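The Second Arm Is Where the Money Goes

Small workshops are finally shopping for robots, and the smart ones start with the table

By Nabila Tuhumury
January 31, 2019

Randa Karaki keeps her equipment budget on one sheet of paper taped to the inside of a cabinet door. The first version had a single line on it, and that line said "robot." The current version has 19 lines, the robot is fourth, and she is happier with it than with anything else she has written this year.

Karaki runs Trosum, a small company that sorts and repacks returned toys for resale. Returns are a wonderful mess. A carton comes in with balls, plush, figures and loose parts all jumbled together, and somebody has to pick through it. She has wanted an arm to share that work ever since she saw one pull a sock out of a heap at a trade show. (She watched it do this for most of her lunch hour.)

So last fall she did what more and more small shops are doing. She spent a little before she spent a lot. Trosum took a table at Plesteo, a shared test floor where you can try your own goods with a robot arm before signing for one. A day there costs $500, setup included, and you bring your own junk.

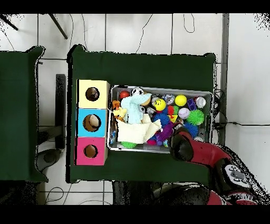 Reading time: 3 minutes

What you learn on a day like that is wonderfully specific. A gray bin packed with toys is a tough customer. A spiky ball asks something very different of a gripper than a clear, shiny one does, and a fuzzy plush toy or a fold of cloth can lie right across the thing you're after. Even the boxes beside the bin deserve thought. Colored cardboard cubes with round holes cost next to nothing, and you can move them all morning until the reach feels right.

Aigars Bite, who plans the floor at Plesteo, loves this part. He tells every visitor to price the job in three piles: the arm, the things the arm touches, and the things the arm stands near. Buyers come in knowing the first pile to the dollar. The other two they tend to guess.

"Bring me your worst box," he says. "I want the one your staff argue over. A nice tidy box teaches you nothing about what to buy."

Karaki's second pile came to $1,743. That covered two sets of gripper fingers, spare pads, bins with a lower rim and a roll of green cloth for the tables. Her third pile, at $1,529, was cable covers, a stand, better lights and a strip of floor tape. None of it is glamorous and she talks about it with real delight, especially the bins.

Then there are the hours. Ermira Stojanovska does the books for Trosum and for Urnis, a craft supply shop down the road that is saving for an arm of its own. She put staff time on the sheet as a cost like any other: training, test days, the slow first weeks. She also added a line for parts that wear out, $1,463 for the first year, and told both owners to leave it alone even if nothing breaks by summer.

Renting came up too, and it's worth a look if your work is seasonal. Valdis Kalniņš leases arms by the month through his firm, Eglītis, and he is cheerful about losing customers to ownership. His advice is to ask three things before you sign either way. Who comes when it stops? How long do they take? Can you change the fingers yourself, with your own tools, on a Saturday? Get the answers in writing and keep them with the quote.

Karaki asked all three of two sellers and got very different answers, and that moved her choice more than the price did. She has another day booked at Plesteo in February, with a new pair of fingers to try and a carton of returns she describes as "truly awful." Her order goes in after that, if the fingers suit her. The spot by the window is already taped off.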